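Chapter 3
The Cut Stem

Ieuan Pumphrey
August

The last chapter ended at the shed door, with the crop picked and bunched. From that point the grower can't improve the flower. What can be done is to slow its decline, and most of the money made or lost between the paddock and the kitchen table depends on how well that is done.

A cut stem is still alive. It breathes, loses water through its leaves and petals, and uses up the sugar it carried with it when it was cut. In some species it keeps growing. It has lost its roots, so water has to come up through the cut end, and food has to come from what is stored in the tissue or from what is put in the bucket.

Three things bring a stem to the end of its life: it runs short of water, it runs short of food, or it ages under the influence of ethylene. Disease is a fourth in damp seasons and is left to Chapter 5.

Water

Water moves up the stem through fine tubes in the xylem. When the stem is cut in air, a little air is drawn into the open ends and can stop the flow. Bacteria do the same thing more slowly. They feed on sap and on bits of leaf left below the waterline, and within days they can block the tubes with slime. A rose with a bent neck in a full vase is usually a rose with a blocked stem.

Recutting takes off the blocked section. Use a sharp blade, since a blunt one crushes the tubes. Strip any leaf that would sit under water. Buckets should be scrubbed with detergent, rinsed with a weak bleach solution and turned upside down to drain. A bucket that isn't clean enough to drink from isn't clean enough for flowers – growers at Stuneck teach this to their pickers on the first morning.

Loss through the leaves matters as much as supply through the stem. In a coolroom the air should be kept near 95 per cent relative humidity. Lower than that, the leaves lose water even in the cold. Much higher, and moisture settles on the petals, where grey mould gets its start.

Temperature

Of everything a grower can control after harvest, temperature has the greatest effect. A warm stem breathes faster, burns its sugar sooner and opens before it is sold. Most temperate flowers, tulips and daffodils among them, hold best just above freezing. Tropical flowers such as anthuriums and heliconias are damaged at those temperatures and need their own room.

Heat has to be taken out early. A box of flowers packed warm will stay warm in the middle for hours, even in a good coolroom, because the stems insulate one another and go on making heat of their own. Forced-air cooling, in which a fan pulls cold air through the vents in the box, deals with this. On one Wednesday in the spring flush the Cilov shed sent 2,684 bunches to the Dremen market, all of them forced-air cooled first. The job took 30 minutes a pallet.

Ethylene

Ethylene is a gas given off by ripening fruit, by engines and by ageing flowers themselves. Carnations close up in it. Snapdragons and delphiniums drop their florets. Tulips and daffodils are less sensitive once cut, though bulbs in store can be badly harmed. Keep fruit out of the coolroom, run forklifts outside or on batteries, and clear away dead flowers every day.

Some species need special mention.

Tulips go on lengthening after they are cut, and the stem bends towards light. Florists allow for this by setting them a little low. Pick when the bud shows colour but is still closed. Stems can be wrapped upright in paper and stood in water for a few hours to straighten them.

Daffodils leak a slippery sap from the cut end, and the sap shortens the life of other flowers put in with them. Stand them alone in a bucket overnight, then move them to fresh water without recutting. If they are recut, the sap runs again. Pickers should wear gloves, as the sap brings up a rash on some people – the trade calls it lily rash, or daffodil itch.

Artificial stems are sold beside fresh ones in many shops and are treated in Chapter 9, along with dried material. They have no place in a trial of vase life but are useful for practising height and balance before cutting into stock.

Arrangement affects keeping as well. A narrow neck holds stems upright but limits the water they can reach, and a small vase may need topping up every day.
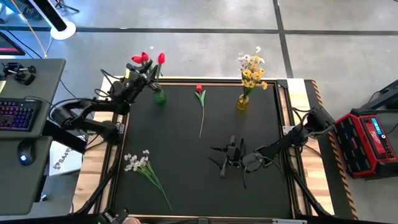
Red tulips, two in a green glass vase and one on the tabletop.
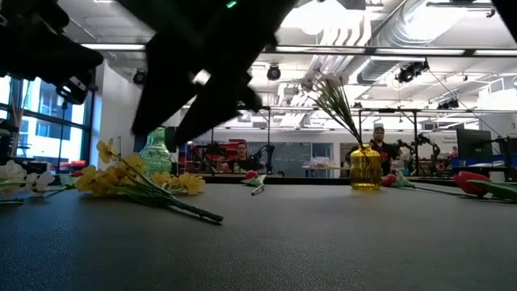

One reader of the last edition wrote that the advice on daffodils was too strict for a small shop. Her practice was to stand them alone for an afternoon, tip out the water and then mix them with tulips, and she had few complaints from customers. She did agree about the gloves. Overnight remains the recommendation in this book, but growers with a few spare bunches can test both methods side by side, as set out in the first exercise.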